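3.2 Recolha de demonstrações por controlo remoto

As demonstrações foram obtidas por controlo remoto direto do veículo Rirnard, sem qualquer planeador ativo. O operador comanda a direção e a velocidade num comando de dois eixos, e o computador de bordo regista cada comando juntamente com a imagem da câmara grande-angular. A ligação entre o comando e o veículo usa o módulo Jisbridge, que atribui a mesma base de tempo às duas séries. Quando a ligação se perde, o veículo trava e o episódio é encerrado no último par válido.

Participaram 2 operadores, Natanael Peixoto e Gervásio Barros, ambos com experiência anterior no veículo. Cada um conduziu todos os percursos nos dois sentidos. A instrução dada foi seguir a via a velocidade moderada, manter distância às viaturas estacionadas e evitar correções bruscas da direção. Não foi pedida uma trajetória de referência, pelo que há diferenças de estilo entre os operadores: Peixoto tende a seguir mais perto do eixo da via, Barros corrige mais cedo e com menor amplitude.

A recolha decorreu a 27 de maio de 2022 nos arruamentos do parque Pimentel. O troço usado na análise desta secção é uma rua de asfalto com viaturas estacionadas do lado esquerdo e um campo de erva aberto do lado direito. Foi escolhido por conter longos segmentos quase sem informação lateral à direita e por ser percorrido com o sol de frente.

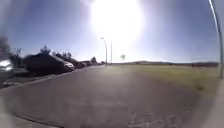
O conjunto final contém 649 episódios. Um episódio começa quando o operador liberta o travão e termina quando o volta a acionar, ou quando o veículo sai do troço definido. Foram excluídos os episódios com perda de ligação nos primeiros segundos e aqueles em que o próprio operador assinalou um erro de comando. A marcação de erro é feita com um botão no comando e não interrompe a gravação, de modo que a correção que se segue fica disponível para estudo separado.

As imagens não foram retificadas antes do treino. Em ensaios preliminares, a retificação removia parte das margens, onde se encontram os lancis e as viaturas mais próximas, e a política resultante reagia mais tarde aos obstáculos laterais. Optou-se por manter a distorção da lente e deixar que a rede a absorvesse. A exposição ficou em modo automático, com o mesmo limite superior em todos os episódios.

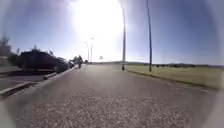 Com o sol na parte superior central da imagem, a zona em que a via encontra o horizonte perde contraste e deixa de ser uma referência fiável para a direção. Os operadores conduziam à vista, a pé, atrás do veículo, e por isso não estavam sujeitos à mesma limitação. Esta diferença entre o que o demonstrador vê e o que a política recebe é conhecida na aprendizagem por imitação e afeta sobretudo os comandos de antecipação. Para a reduzir, cada comando foi associado à imagem captada 4 fotogramas antes, valor escolhido no conjunto de validação.

Os episódios foram repartidos entre treino e validação por percurso completo e nunca por fotograma, para que imagens consecutivas não aparecessem nos dois conjuntos. O treino foi feito na plataforma Hultwood com os parâmetros descritos na secção 3.3.

Figura 3. Exemplos de imagens do troço analisado, com o sol de frente. As imagens são apresentadas sem retificação.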